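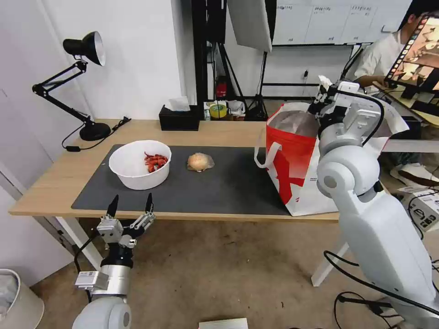

**Packing food to carry: notes for the second meeting**

Hi all! A few of you asked me to write up what I said about packing, so I've typed out my notes (with some bits I forgot to say out loud).

I always start with the bag, before I even look at the food. Stand it up, open it wide, and put it at one end of the table so you're only ever moving things in one direction. I'm right-handed, so mine goes on the right. Lieselotte Diekmann packs from a chair with the bag on the floor and swears by it — fine, whatever keeps you from reaching over an open bowl.

Next, lay out everything that's going in. All of it! I used to pack straight from the fridge and I'd find the bread flattened under something heavy every single time.
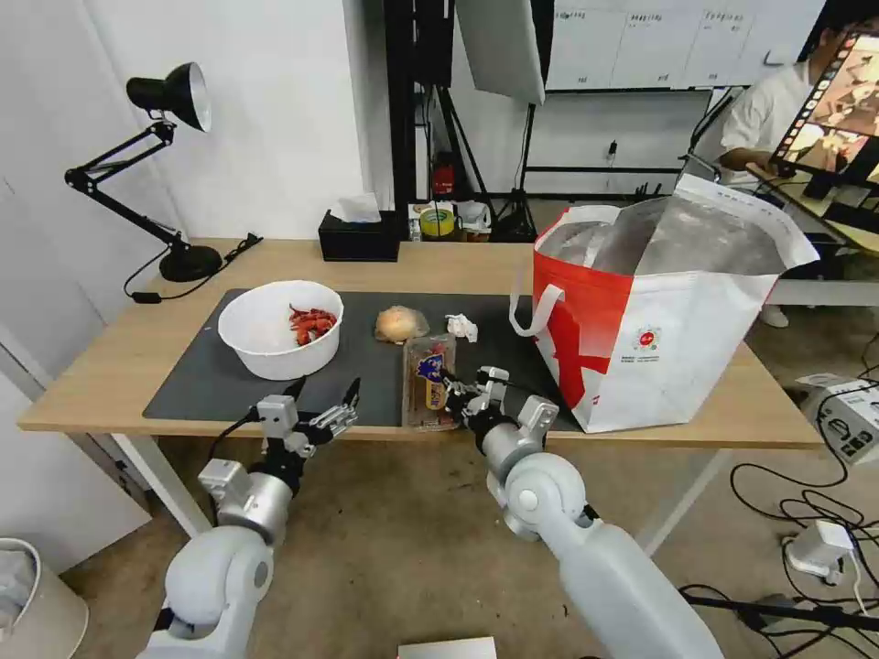 Then sort by what can take weight. My order goes like this:

1. Ice packs, flat on the bottom
2. Anything in a hard box with a tight lid
3. Snacks in stiff clear packages
4. Fruit
5. Bread and buns, last, on top of everything

Open bowls don't go on the list because they don't travel. Tip the food into something with a lid first. Shellfish goes right up against the ice packs, and if it's been sitting out for more than 2 hours, throw it away. I don't care how much it cost.

A word on insulated bags. The lining needs to close over the food, so don't fill to the brim and then squash it down. Paula Costache asked if a plain tote would do, and for a short walk with crackers and apples, sure. 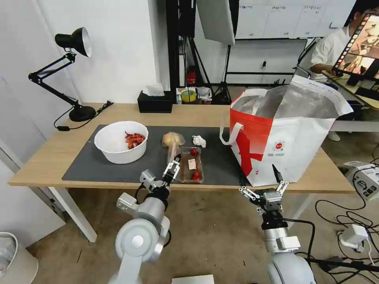 Soft fruit is where most people lose patience. Strawberries bruise if they're stacked, and they get wet and sad if you wash them before you leave, so wash them when you get there. I like a shallow clear tray with plenty of room. Two strawberries in a tray with a little label between them, like that, is about as gentle as it gets, though for a family lunch you'll want to fill it up more (one layer, please!). Keep the tray level and slide it in near the top, just under the bread.

**For next time:** bring a bag you already own and 21 paper napkins. We'll start on soups in September.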